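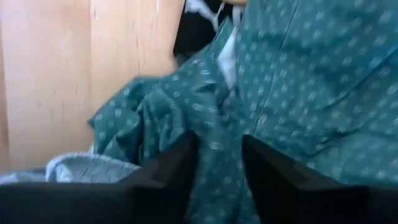
# "The cloth does not tell you where its edge is"

Rattana Klinhom began to work on cloth because she was tired of boxes. For four years her robots at Zenddale picked up rigid things, and she says that by the end she could guess the result of an experiment before the arm moved. Cloth was different. "You touch it in one place and it changes in another place. I liked this very much, and my students did not."

We met on June 8, 2024, in the meeting room next to her laboratory, together with Pouran Bakhtiari, who wrote most of the software for their newest study. The project is called Tidora. Its question sounds small: when a piece of cloth lies in a heap, where should a gripper with two fingers close?

Most earlier methods, Klinhom explained, try first to understand the whole cloth. A camera looks from above, a model estimates the shape, and then a plan is made. In her group this worked well on a flat towel and badly on anything with a lining, a sleeve or a tie. The cloth hides most of itself, and the model must guess what is under the fold. "It guesses with great confidence," said Bakhtiari. "This was our first problem, the confidence."

Tidora uses the view from the wrist instead. The camera travels with the fingers, so in the last few centimeters it looks directly at the folds that will be pinched. The system does not try to name the garment or to find its corners. It asks only one thing at each moment - if I close now, how many layers will I hold?

To teach it this, the group recorded 3934 grasps, all guided by a person who held the controls and watched the same wrist view. After each grasp, the person lifted the cloth a little and wrote down whether the fingers had one layer, more than one, or nothing. Bakhtiari did a large part of this herself. I asked if it was boring. She thought about it for some time. "The first week was interesting. Then I started to see folds when I closed my eyes."

Patterned cloth was a special worry. Klinhom had expected that small repeated prints would confuse the model, and she wanted to remove them from the data. Bakhtiari disagreed, and they argued through much of the spring. Her point was that a regular print bends together with the cloth. Where the motifs are evenly spaced, the surface is nearly flat; where they become narrow or stretched, there is a curve. "The pattern is a free ruler," she said. In the end they trained the model two times, with the printed cloths and without them. The version with prints was better, also on plain fabric, and Klinhom says she is still not sure why it helped there. She does not want to offer an explanation in the paper until they have tested one.

The final comparison used 1641 new grasps on cloths that were not in the training set. The wrist method held a single layer in 70 percent of them, and it was clearly ahead of the group's own older method, which used only the camera above. Klinhom did not wish to make the number sound bigger than it is. "If you fold clothes at home and you fail three times from ten, you will be angry," she said. "But when we looked at the failures, many of them had the same reason, and this makes me hopeful."

The reason is dark places. When the cloth opens and there is a deep shadow inside, the model often treats the shadow as empty space, although another layer can be lying just behind it. Thin strings are also difficult. They swing when the arm comes near, the picture becomes blurred, and the estimate jumps from one value to another. For the moment the arm simply waits until the estimate is calm, and Bakhtiari is not happy with this. "It is slow. A person does not wait for a string."

A second group, at Montecinos, has now received the data and is trying the method with a different gripper that has wider fingers. Klinhom expects it to do worse at first. Her own plan is to add a sense of touch at the fingertips, using a thin sensor called Zetum that the group has been building for 2 years. It should feel the difference between one layer and several after the fingers close, when the camera can no longer help.

Bakhtiari would like to work on the shadows first. They had not agreed on the order when I left.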